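Week 3 - glassware, bench setup, coloured solutions

Notes for the Thursday prac. Read before you come in, there won't be time to go over it at the bench. Bring the printed sheet, closed shoes, hair tied back. Labcoats on the hooks by the door, put them back on the hooks please.

What we're doing
Making up a small set of coloured solutions, getting them into test tubes without spilling, keeping track of which is which. Sounds easy. Half the marks lost last term were in the keeping track.
Colours are food dye this week. No indicators until after the break. Treat them like the real thing anyway - no tasting, no tipping one back into another "to see".

Glassware you need to know
Test tube. Rounded bottom, won't stand by itself. Never more than a third full if you're going to mix in it. Look at the rim before you use it, chips go in the broken glass bin and you tell the demonstrator.
Round-bottomed flask. Same problem, bigger. Needs a cork ring, a clamp or a hand under it the whole time. Put down on a flat bench it rolls, and then you're mopping. Good for even heating (later weeks), swirling is easy, pouring is not.
Beaker. For holding and rough pouring. The lines on the side are NOT for measuring.
Measuring cylinder. For measuring. Read at eye level, bottom of the curve.
Plastic cup. Not glassware, I know. Use it as the rinse cup or waste cup, never for anything you'll be marked on.

Making up the stock
Water from the 900 mL jug on the side bench, one jug between each pair of benches. Measure 125 mL into the beaker with the cylinder. Add dye by the drop, count the drops, write the count down straight away. Swirl, don't stir with your pen.
Red goes pink quickly when it's dilute, so don't panic and add more. Yellow looks like nothing until you hold it against white. Blue always ends up stronger than people want. Start with one drop.
Dye is the Mirnex set in the grey tray. Caps back on the same colour bottle!! We lost a whole yellow that way.

Filling from a flask
1. Stock goes in the flask through a funnel. Leave plenty of room.
2. Tube in your other hand, or in the rack if you're new at this.
3. Lip of the flask just over the rim of the tube. Pour slow. If it dribbles down the outside, stop, wipe, start again.
4. Only need the bottom of the tube covered, a couple of centimetres at most. Everybody overfills.
5. Flask back on its ring before you touch anything else.

Using the rack
The wooden racks have two levels, holes in the top bar and holes in the base. Tube has to go through the top and sit in the one below it. If it leans you've missed the lower hole - lift and try again, don't push.
Work from the left. Leave a gap between tubes so you can get your fingers in, and so the colours don't blur together when you look across the row. Empty holes go on the right. Draw the rack in your book as a row of circles and write the colour and drop count in each one BEFORE you fill the next tube.
Wooden racks stain. Wipe drips as they happen. The good ones came from Admasu and we aren't getting more this year.
White bench top or a sheet of white paper behind, always. Can't judge a pale yellow against brown wood.

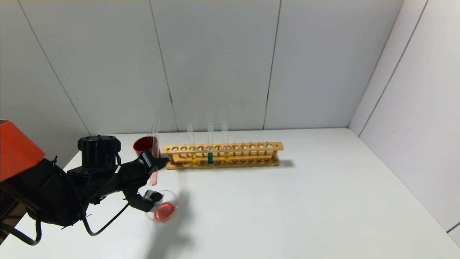

Junior Science Department, Belel College
Two yellows and a teal-blue in the rack, the pinky-red in the flask and in the tube being held. Look at the yellows. One is a bit paler than the other, and that's the sort of difference your results table has to cope with. "Yellow" twice is no good to anyone. Write "yellow, paler" or give the drop count.
Note also that the yellow on the left is at the bottom of its tube. That's where you want it.

Results table
Columns: hole number, colour in your own words, drops, anything odd. Pencil is fine. One table per person even if you shared a rack.

Questions for your book
Why does the same solution look darker in a flask than in a tube? (think about how much liquid the light goes thru)
How would you make the paler yellow match the other one? And the other way round?
If you had 200 mL of stock and needed half the strength, what would you add and how much?

Packing up
Dye solutions down the sink with the tap running. Tubes rinsed twice, upside down on the draining pegs. Flasks rinsed and back on thier rings in the Sturkudau cupboard, bottom shelf. Racks dry before they're stacked. Bench wiped.
Books in the tray on your way out. Next week is filtering, bring a ruler.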